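How to Clean a Toilet Without Making a Day of It

Filed under: Chores, Bathroom
By Shanti Gautam

I have cleaned toilets in four rentals and one house in Mendville, and I still meet grown adults who squirt something blue at the water, flush, and call it done. Here is the longer version. It takes 45 minutes if you let the cleaner sit as long as the bottle says, and most of that is spent in another room with a sandwich.

What you need

A toilet brush with a handle long enough to keep your dignity
Bowl cleaner (one kind, never mixed with bleach or anything else)
Spray cleaner and two rags you don't love
Rubber gloves

Steps

1. Open the window or run the fan. Clear off the tank lid, including the magazine from last August.

2. Put the lid and seat up, both of them. Squirt the cleaner up under the rim and let it run down. Go eat the sandwich.

3. Scrub under the rim first, then the sides, then down into the drain opening. Short strokes. Long ones flick.

4. Flush, and rinse the brush in the clean water as the bowl refills.

5. Spray and wipe the outside from the top down: tank, lid, seat, rim, pedestal. Save the floor for last and throw that rag straight in the wash.
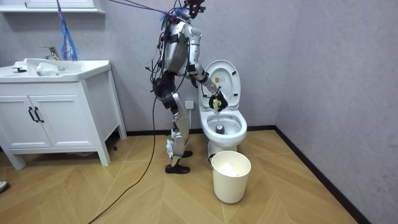
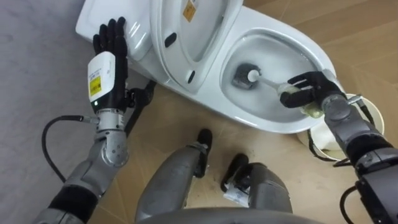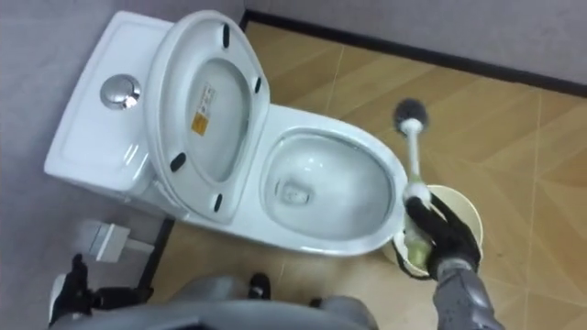 My own weak spot is the underside of the lid. For years I wiped the top, where guests look, and left the bottom to its own devices. Grime collects around the little rubber bumpers, so run a corner of damp rag around each dark pad, like the four on the raised lid in the last picture. Go easy on the label stuck there too, unless you enjoy picking off wet paper. My neighbor Senad Begović scrubbed half of his away and has had a gummy rectangle ever since.

When you're finished, pin the brush under the seat so it drips into the bowl for ten minutes, then put it back in its holder.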